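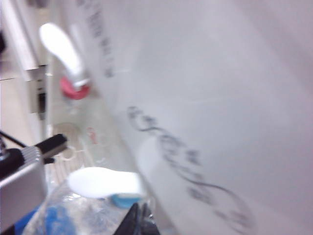 Mererid Trevor wrote in to ask how long a solo piece should run on a shared bill, and whether she needs to bring her own technician. Her show is 26 minutes in the studio and she has been offered a slot at Gruvura in June.

Twenty-six minutes is fine on most mixed evenings. The technician depends on the house. The steps below cover both, and they apply to any short performance going into a program with two or three others.

1. Get the slot in writing
Ask for the total time you have on stage, including setup and clearing. A 30-minute slot with a 26-minute piece leaves you four minutes for everything else. If your setup takes longer, ask to go first or straight after the intermission.

2. Send a one-page tech sheet
Put your name, the title and the running time at the top. Then list:
Floor space needed, width by depth
Sound: playback, microphones, where the speakers should be
Lights: the states you need, in order
Anything that spills, smokes, burns or sheds

Keep the lights to five or six states. The desk will be plotted for the whole evening and you will probably get one short session on it.

3. Write a cue sheet someone else can read
Number the cues. For each one, write what the operator will see or hear, then what they do. "She sits down, sound 3, slow fade" is enough. Avoid cues that depend on a feeling in the room.

4. Run the changeover
Most groups rehearse the piece and skip this part. Set up from nothing, perform the last minute, then clear. Time it. If you are over four minutes, cut a prop.

5. Check the sight lines
At Fondard, which seats 100 on flat chairs, floor work disappears after the third row. In a raked house of 300 it reads well. Ask which you have before you fix the ending.

6. Bring two copies of the sound
One on a laptop, one on a stick, with the files numbered to match the cue sheet.

If the house has an operator, you don't need to bring your own. Do arrive for the whole tech call, even if your session is the last one.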